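Glaze crazing and the dishwasher, part two

22 Jul 2023

Print | E-mail

In the first part I described how I sorted the household tableware into things that go in the machine and things that do not. Several readers wrote to ask about crazing, which I had passed over in a paragraph. It deserves a longer treatment.

Crazing is the network of fine cracks that forms in the glaze of a ceramic plate. It is a fit problem. The glaze and the clay body both shrink as they cool after firing, and if the glaze shrinks more than the body does, it ends up in tension. Glass is weak in tension, so it cracks. A glaze that shrinks slightly less than the body ends up in compression and is much more durable. Potters aim for that second case, within limits. Too much compression and the glaze flakes off at the edges, a fault called shivering.

Crazing can show up as the kiln is unloaded, or it can show up years later. The delayed kind is the one that matters to people who only own plates. A porous body takes up moisture over time and expands by a very small amount. If the glaze was only just in compression to begin with, that expansion is enough to put it in tension. Repeated heating and cooling adds its own stress on top.

My interest started with a set of 12 earthenware dinner plates from Renel, a small pottery in Plosbridge that closed before I moved here. I bought them secondhand. They had no visible crazing when I got them. After nearly 80 cycles in the dishwasher, two plates had a clear crackle pattern across the well, and both had been stored at the bottom of the stack. I do not think the position in the stack caused it. I rotate from the top, so the bottom ones were used less, which if anything points the other way. My guess is a firing difference, such as a cooler spot in the kiln that left those two more porous.
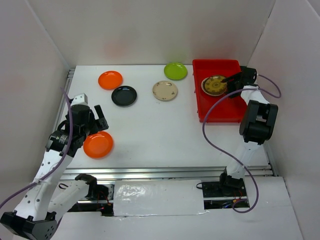 Can a crazed plate still be used for food? It depends on the body under the glaze. Vitrified stoneware and porcelain absorb very little water, so a crack in the glaze leads to a material that is close to waterproof anyway. Earthenware is different. Liquid passes through the cracks and sits in the body, where it can stain, smell, or support mold. I have retired both of my crazed plates to the underside of houseplants.

There is a simple check for porosity that needs a kitchen scale and some patience. Dry the plate in a low oven, let it cool completely in there, and weigh it. Submerge it overnight, wipe the surface, and weigh it again. A fully glazed and intact plate should gain almost nothing. A crazed earthenware plate will gain a measurable amount, and some of that water enters through the unglazed foot ring, so compare it with an uncrazed plate from the same set. A single reading tells you very little.

Do not microwave a plate that has just been through this test. Water trapped in the body heats up quickly, and the plate can get hotter than the food on it.

For finding early crazing I use a flashlight held nearly flat against the surface, in a dark room. Tea also works as an indicator. Leave strong tea on the plate for an hour, rinse, and look for brown lines. The obvious drawback is that the lines are permanent -- or close to it. I tried soaking one plate in an oxygen-based cleaner and the stain faded but did not clear.

Knife marks are often mistaken for crazing. They are gray, mostly straight, and sit on top of the glaze. They are metal left behind by the cutlery, and a mild abrasive paste takes them off. Crazing has no direction and cannot be felt with a fingernail in most cases.

I replaced the two retired plates with stoneware from Arai. The color match is poor, but the diameter is close enough to stack. I also looked at the Kimia line and decided against it, as the foot ring is narrow and the plates lean in my dishwasher rack.

Part three will cover metallic trim, once I have finished with the samples.

Print this post | E-mail this post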